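How Do You Pick a Hand for a Robot?

By the Momesthorpe Young Makers page
April 16, 2024

Hold up your hand and wiggle your fingers. Go on, wiggle them all! You have been using that hand for so long that you have probably forgotten how much it can do. It can pinch a crumb off the table, squeeze a sponge, carry a heavy bucket, and scratch the one spot on your back that really itches (well, almost).

A robot is not so lucky. Somebody has to choose its hand for it, and there are a great many hands to choose from. Grown-ups who build robots call a robot hand a gripper, and a big part of their job is trying out one gripper, then another, and then arguing in a friendly way over which one did better.

The pinchers

The simplest gripper has 2 stiff fingers that come together like the tongs you might use to pick up corn on the cob. The people who work with robots at Puveck, a small workshop in Momesthorpe, call theirs the Pomik. It is strong and it is neat, and it always closes in the same way. Give it a wooden block and it is perfectly happy.

Now give it a bag of chips. Oh dear! A bag of chips is puffed up with air, it is slippery on the outside, and everything inside is just waiting to be crushed. If the Pomik squeezes too little, the bag slides out. If it squeezes too much, somebody is having chip dust for lunch. Finding the squeeze that sits nicely between those two is harder than you might think, and a bag that is half empty needs a different squeeze from a full one.

The squishy ones

Other grippers have soft fingers made of something bendy, a bit like the rubber of a bath toy. When they close, they curl around whatever they touch, so they are kind to things like tomatoes and bread rolls. The trouble is that soft fingers are often fat fingers. Try picking one crayon out of a full box while wearing your thickest winter mittens and you will know exactly how a soft gripper feels when it is asked to reach into a narrow place.

The suckers

Then there are suction cups, which pull on a thing with air, the way a straw sticks to your lip when you suck on it and cover the other end. They are wonderful on flat, smooth boxes. On a crinkly bag they can be quite grumpy, as the air sneaks in through the wrinkles and the cup lets go.

Arms matter too

A hand is not much use if you can't get it to the right place. Think of reaching for something at the bottom of a deep drawer. Your shoulder leans, your elbow bends, your wrist tips over, and you don't bump your knuckles on the front of the drawer (or if you do, you say ouch and try again). A robot arm needs enough joints to do all that leaning and tipping. Many arms have 6 joints, and each one has its own little motor that has to be told where to go.

The thing that does the telling is called a controller. There is one called Cárdenas at Puveck that likes to move slowly and carefully, and another that is quicker but a bit jerky. When you compare them you must keep everything else the same: the same arm, the same gripper, the same drawer and the same sort of snack. If you changed the controller and the gripper together, and the robot did better, how would you ever know which one to thank?

And then there are the eyes. A camera placed high up can look down into an open drawer and see what is in there, but the arm may get in the way just when the robot most wants to look. A camera on the wrist gets a lovely close view, and sometimes it gets so close that it sees nothing but bag.

Snacks are good for this kind of practice, and you can probably guess the problem with using snacks. People get hungry!
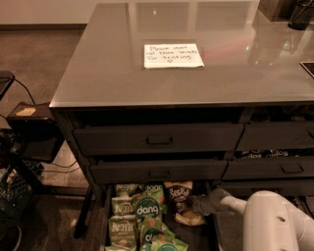
IN THE SNACK DRAWER

The note on top of the cabinet reads "Please don't eat these snacks for testing," with a smiley face to keep it friendly. Down in the bottom drawer are bags of Kettle chips and some bright green "dang" bags, and the robot's gray gripper is reaching in near a dark brown one. Bags that lean on their neighbors are a good puzzle, for when you tug at one, its friends may want to come along too.

Try it at home

You can compare grippers yourself, and you don't need a robot. Ask a grown-up before you borrow anything from the kitchen.

You will need:
A pair of kitchen tongs
A thick mitten or oven mitt
2 pencils, held like chopsticks
A deep box or an open drawer
4 things to pick up, such as a sock, a spoon, an apple and a small bag of snacks

Put your things in the box. Pick up each one with the tongs, then with the mitten, then with the pencils, and give every tool 3 tries at every thing. Put a check mark on a piece of paper each time you lift something out without dropping it. Put things back the same way each time so that it's fair.

Which tool got the most checks? Was it the best at everything, or did it have one thing it just couldn't manage? Now try it again with one eye closed, and see if your checks change.

If you make a chart, we would love to see it on the wall at our open afternoon in November. Please bring your own mitten.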